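Motoring > Owners > Diaries > Woria 2

Search the diaries Go

11 July 2021

The Woria came home today. I paid for it in the spring, and I waited so long that I almost stopped believing in the car. The odometer showed 3,180 miles, all of them from the first owner, and I was a little afraid to add mine.

The road from Brestby is narrow and full of old repairs. In a soft car you forget them, but in this one I felt each repair in my back. The steering is heavy at parking speed and becomes light and exact when you go faster. I like it very much. The gearbox has 6 speeds and does not like to be hurried from second to third – I must learn to wait for it.
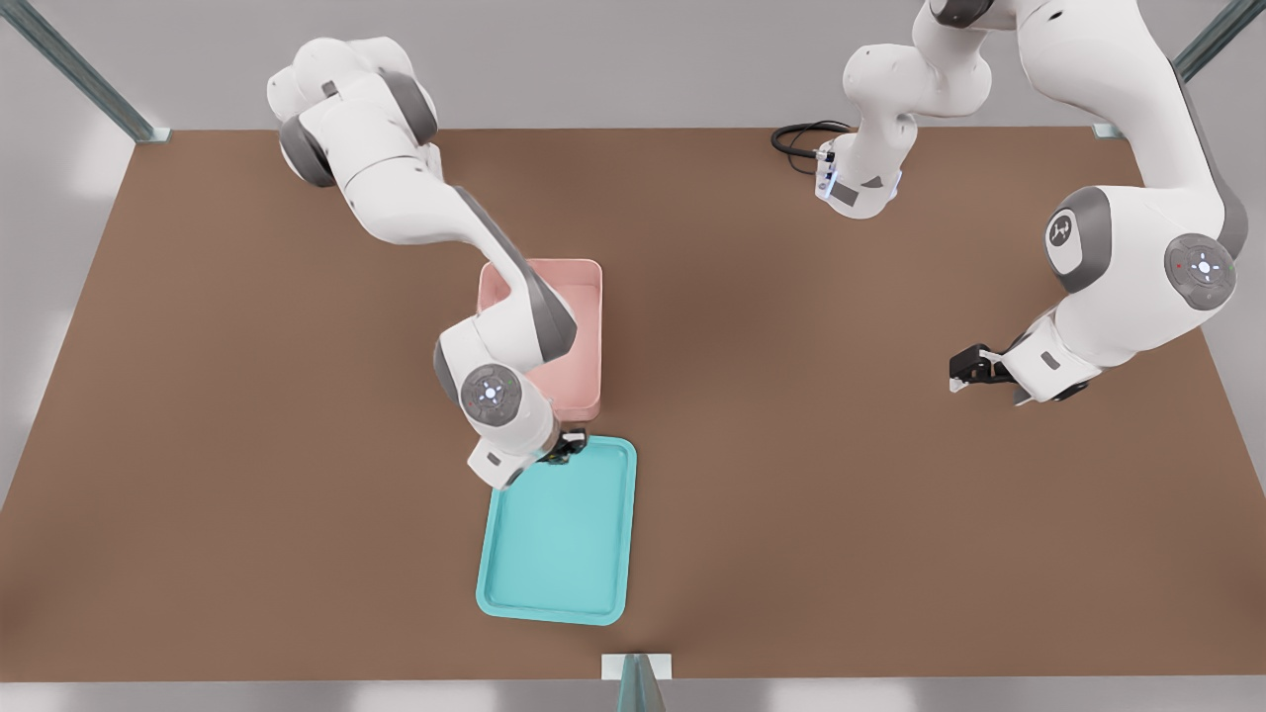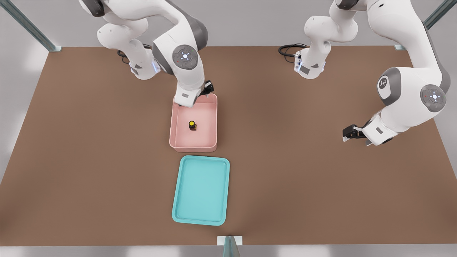
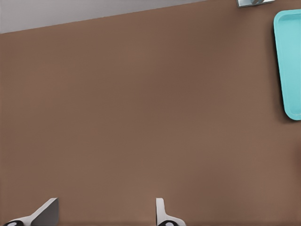
Diary and pictures by Nasrin Rostami
14 shares | 6 comments

At the Flikus fuel station a man asked me if it is the real one or the one with only the stickers. I said it is the real one. He looked at the rear wing for a long time and then he went to pay.

The noise is my one worry. At 70 it is pleasant, but after 100 miles my ears were tired, and my brother, who sat beside me, stopped talking before we reached the bridge. The seats are thin also. I will ask at the Ebrahimi garage if the softer pads from the normal model can fit.

In September there is a track morning and I have put my name on the list. Before that I need new front tires, and I must find out why the left window goes down so slowly. I parked it under the roof and went back 2 times in the evening to check the doors.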